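Kamiven Home Forum
Living rooms and storage

Cables across a round table and armchair: how to tidy without drilling?

Posted July 28, 2025
Views: 2,808

The living room has a round white table with a brown leather armchair beside it. The chair is where phones get charged, so there is always a lead going over to the seat. The rest of the black cables live on the tabletop in a heap and hang down over the edge. The table is also used for drinks and the odd bowl of crisps, so things get put down on top of the wires. 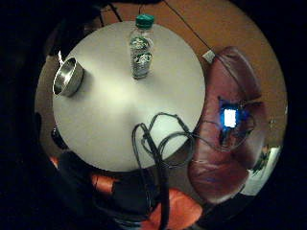
corkfloor_ned

I have measured the run from the wall socket to the table and it is 592 cm following the skirting. The direct route over the carpet is much shorter, and that is the one in use: a thin dark cable goes diagonally over the orange-brown pile to a small white box on the floor near the table. I have caught a foot on it twice.

Constraints: rented flat, no drilling, no adhesive on the leather. The table has a single centre leg, so a tray screwed under the top is out. It has to stay where it is because the sofa takes up the other wall. I have looked at the Zusska floor cover, but it is a rigid strip and I do not know whether it stays put on carpet. What would you do?

2 replies

Moroz_flat_9

Get a wireless charger.

Wutier

A wireless charger still needs a lead to it, so that does not deal with the floor.

Take the jobs in this order.

First, unplug everything and lay the cables out singly. Work out what each one is for. In my flat there were 14 and I could account for the use of five. Anything without a device goes in a labelled bag in a drawer, well away from the table.

Second, the floor. Use the skirting route. Adhesive clips will hold on painted skirting and come off with a hairdryer and a slow pull. Do not put a lead under the carpet. It cannot be inspected there, it wears where people tread, and it can overheat. A rigid cover on carpet tends to creep unless it has a gripping underside, so check that before paying for one. If you need an extension lead for the longer run, buy one of the correct length and do not join two.

Third, the leg. A hook-and-loop strap low down and another just under the top will hold the cables vertical. Leave enough slack at the bottom to move the table for vacuuming. Bring up one lead only, the one for the phone, and park the end in a weighted holder. Coil the excess in wide loops. Tight winding breaks the conductors near the plug.

Fourth, liquids. Any bottle stored near the cables should be upright with the cap tight.
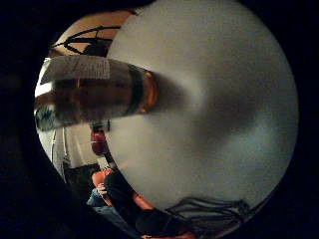 Bottles are the part of this job that most people leave until last. Cleaning fluids and oils should be out of the way before you start on the wiring, because you will be pulling leads over the same surfaces. A long brown bottle with a paper label, lying on its side on something pale, can roll as soon as a cable is dragged past it. Stand it up in a deep box with straight sides, label outwards. The same applies to drinking water with a screw cap, which belongs on the opposite side of the table from any plug.

Fifth, the armchair. I would not leave a phone charging on the seat. Upholstery holds heat in, and the lead gets bent each time someone sits down. The table is close enough to take it.

Total cost for me was under 800 pence, excluding the extension lead.

corkfloor_ned

Thanks. Skirting route it is. Will the clips hold on gloss paint? The landlord repainted last August.

Wutier

Yes, if you wipe it with surgical spirit first and leave the clips overnight before loading them.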